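Chapter 4
Choosing a Ready-Made Kit

By the end of this chapter you should be able to read a supplier's offer for a bench robot, say what is in the box and what is extra, and write a short list of questions to send before an order goes in.

So far we have treated the robot as a set of joints and motors. Most people who work with one never build it. They buy a kit, fix it beside a worktop and expect it to handle ordinary things. The kit we follow in this chapter is the Xiong kitchen bench package, sold by Skulldale and reviewed for this book by Bernadette Ostrowski and Dwayne Alcantara.
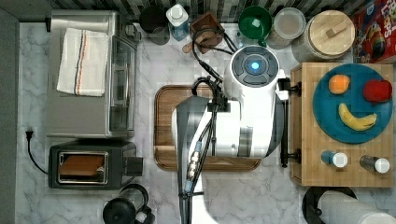
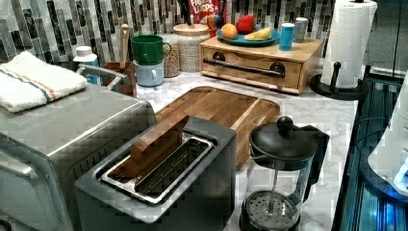
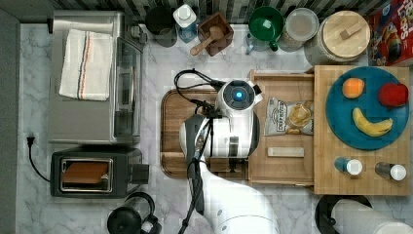
The Xiong review: the same marble worktop each time, with the toaster oven, the toaster and a plate of fruit.

Does a kit like this come ready to use?
The arm, the gripper and the control software come ready to use, but the tasks do not. Each task has to be set up on the buyer's own worktop, with the buyer's own objects, and the time this takes is seldom shown in the price.

4.1 What the offer says

Skulldale lists the package in two parts. The first is the hardware: one arm, one gripper, a mounting frame and 5 metres of cable. The second is a support plan, which covers software updates and 100 hours of help by telephone. A spare gripper costs 800 pounds. Extra training for staff is charged at 500 pounds a session and takes place at the Zaltthorpe workshop, so travel has to be added for most buyers.

Ostrowski's first note was about the mounting frame. It is made for a worktop of standard depth, and the offer gives no figure for anything deeper. Alcantara asked Skulldale about this in April and was sent a drawing the same afternoon – useful, but it should have been in the offer.

4.2 Hardware cost and working cost

The price of the arm is the easy figure to find. The working cost is harder. It includes the hours spent setting up tasks, the worn gripper parts and the time when the arm is standing still. A school in Batport that bought an earlier Xiong package kept a simple log of these hours, and we use its layout in Exercise 4.3.

When you compare two offers, put both kinds of cost on the same sheet and use the same period for each. Leave a line blank if the supplier has not given a figure. A blank line is a question to ask – do not fill it with a guess.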